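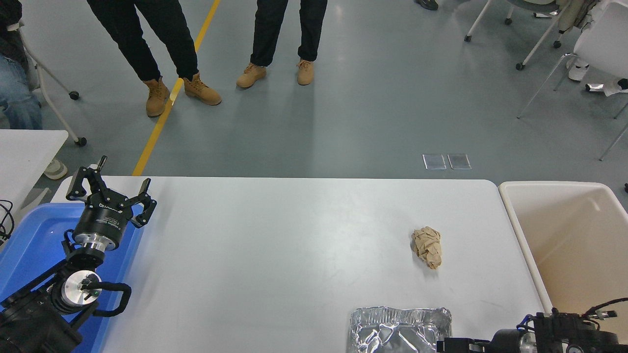

**Gehört eine benutzte Aluschale in die Wertstofftonne oder in den Restmüll, und was mache ich mit dem Packpapier dazu?**

Eine leere Aluschale kommt in die Gelbe Tonne oder den Gelben Sack, wenn sie löffelrein ist. Packpapier kommt ins Altpapier, solange kein Fett oder Essen dranklebt.

So stand es jedenfalls auf dem Zettel, den ich in unserer Teeküche aufgehängt habe, und seitdem diskutieren wir. Wir sind 16 Leute in der Werkstatt, mittags wird oft zusammen bestellt, und beim Aufräumen der Tische landet alles in demselben Eimer: zerknülltes Papier, Schalen, Deckel, Servietten. Ich würde das gern mal ordentlich trennen. Jetzt meine eigentlichen Fragen: Muss ich die Schalen wirklich ausspülen? Was ist mit den Pappdeckeln, die innen so silbrig sind? Und wie kriegt ihr eigentlich diese weißen Tischplatten wieder sauber, wenn Soße drauf war? Bei uns bleiben gelbliche Ränder, vor allem nach Curry. Danke schon mal!

*Ingvild Backlund*

---

**kruemelkiste**

Hallo Ingvild, ausspülen musst du nicht! Auskratzen reicht, „löffelrein“ heißt wirklich nur, dass nichts mehr drin ist, was man noch essen würde. Ich wische die Schalen mit der benutzten Serviette aus, die Serviette geht dann in den Restmüll. Extra heißes Wasser laufen lassen finde ich Verschwendung, das wird später sowieso alles aufbereitet.

Die Pappdeckel sind so eine Sache. Innen silbrig heißt beschichtet, also nicht ins Altpapier. Bei uns gehen sie als Verpackung in die Gelbe Tonne, zusammen mit der Schale. Aber bitte den Deckel abmachen und lose daneben werfen, sonst klappt das mit dem Sortieren nicht so gut. Und nicht die Schalen ineinander stapeln, bis so ein fester Turm draus wird (hat mein Mann jahrelang gemacht, weil es Platz spart).

Zum Papier: Wenn es nur zerknüllt ist, kein Problem, das darf ins Altpapier. Ich streiche es glatt und falte es, dann passt viel mehr in die Tonne. Packpapier aus Paketen hebe ich sogar auf, ich habe bestimmt 28 Bögen im Schrank liegen, zum Fensterputzen ist das prima. Wenn Fettflecken drin sind, dann Restmüll. In der Biotonne ist es je nach Gemeinde erlaubt oder eben nicht, da würde ich beim Abfallberater vor Ort anrufen. Unserer war total nett und hat mir gleich einen Aufkleber für die Küche geschickt.

---

**Lovow**

Einfach alles in die gelbe, sortiert eh die Maschine.

---

**tischlerin_im_norden**

Bitte nicht alles in die gelbe, Lovow – Papier und Servietten haben da nichts verloren.

Zu den Tischen kann ich was sagen, wir hatten genau das gleiche Theater mit Curry. Kurkuma färbt wie verrückt, da hilft nur schnell sein. Wenn der Rand schon da ist: 2 Esslöffel Natron mit ganz wenig Wasser zu einer Paste rühren, drauf, zehn Minuten liegen lassen, mit einem weichen Tuch abnehmen. Keine Scheuermilch und keinen Schmutzradierer, davon werden weiße Platten matt, und in den matten Stellen hält sich der Dreck hinterher noch besser. Erst mal an einer Ecke ausprobieren, ich weiß ja nicht, was ihr für Platten habt.

Falls die Sonne auf den Tisch kommt, lass sie ruhig machen. Bei uns war der letzte gelbe Schimmer nach ein paar Tagen am Fenster verschwunden, da hatte ich schon aufgegeben.

Und stell zwei Eimer direkt neben den Esstisch, gelb und Rest, und fürs Papier eine Kiste. Unser Eimer stand früher im Flur, da ist keiner hingelaufen. Seit die Behälter in Griffweite stehen, ist nach dem Essen in ein paar Minuten alles weg. Am Montag muss dann nur noch einer die Kiste runtertragen.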